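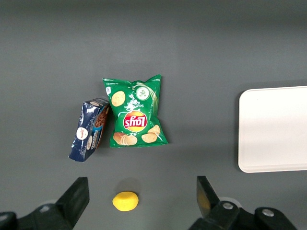 Illeck Allotment and Garden Society
Minutes of the General Meeting, June 2022

Present: Stefaniia Panasiuk (Chair), Heriberto Camacho, Ximena Olvera, Gumaro Figueroa (minutes), and members as signed in.
Apologies: Eustaquio Escobedo.

1. Minutes of the previous meeting
The minutes were agreed as a true record and signed by the Chair.

2. Matters arising
The lock on the Hailu Lane gate has been replaced. Members who have not yet exchanged their old key should do so with Mr Camacho. The matter of the shared bonfire area was held over.

3. Water supply
Mr Camacho reported that the standpipe beside plot 48 had lost pressure again. The contractor, Brondurano, had inspected the pipe and advised replacing the length which runs under the main path. Members asked whether the work could wait until after the growing season. The Chair replied that a further failure in dry weather would leave the lower plots without water.

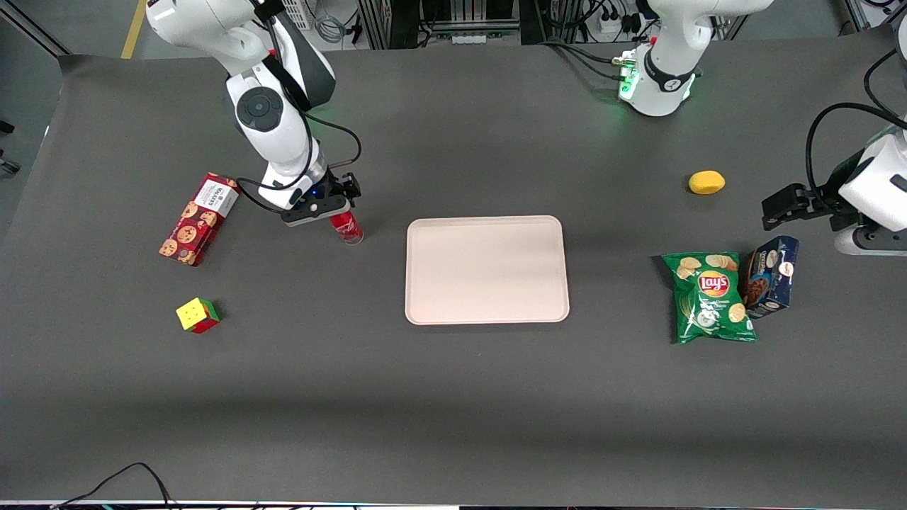 It was resolved that the work should go ahead, and that hoses should not be left running unattended in the meantime. Ms Olvera asked that her objection to closing the main path be recorded. Mr Camacho undertook to ask Brondurano whether one side could be kept open for wheelbarrows.

4. Plots and waiting list
There are 59 names on the waiting list and four vacant plots. Plot 15 is badly overgrown with bramble and will be offered at half rent for the first year. A request to divide plot 22 was refused, the plot being already below full size.

5. Summer show
Ms Olvera confirmed that Bokomari Nurseries will again give the prize for the best mixed vegetables. The class for shallots, dropped last year, is to be restored. Entry forms will be placed in the hut.

6. Any other business
A member complained of netting left loose near the pond. Plot holders are reminded to secure all netting or take it home.

Action: HC to confirm path access with Brondurano. XO to print entry forms. GF to write to the first four applicants on the waiting list.

The meeting closed at 8.48 pm.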